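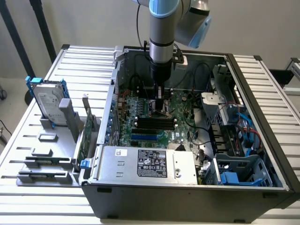
Features | Automation

8/19/24
By the workshop desk

The fault at Marulanda lasted less time than it takes to boil a kettle. Sorting out why took 6 months.

The job is dull on paper. Old desktop towers come in, go on their side on a slatted table, and an arm takes them apart. Drives out, cards out, each one stood in a grey plastic tray beside the case. Two thin fingers do the lot. Flemura built the cell, Festano wrote the software that tells it where to go.

Then in February, on tower number 681, the arm went down towards the processor socket and didn't stop where it should have. Kept pushing. The board bent, the socket went, and the force limit that was meant to cut in stayed quiet.

No one hurt. But the guard door was open at the time. That's the bit that got people in a room.

The cause, when they found it: a software update had put the force limit back to its factory setting. Far too high for a circuit board. Fine for lifting a power supply. The screen still showed the old number, so the operators had no reason to look twice.

And the door? A switch had been bridged during a repair and left like that. 2 faults, nothing to do with each other, same afternoon.

Marulanda stopped the line and went back thruogh the logs. The wrong limit had been live for eleven days. Other boards may have been squeezed, they can't say which.

The fix is plain enough. The limit is now read back from the arm itself before every tower, and the cell wont start with a bridged switch. It has done 1365 towers since. Slower, say the operators. They'd like the old speed back and haven't been told when.

Related
Cetidex recalls guard door switches
Who checks the update?
Taking desktops apart for parts: is it worth it?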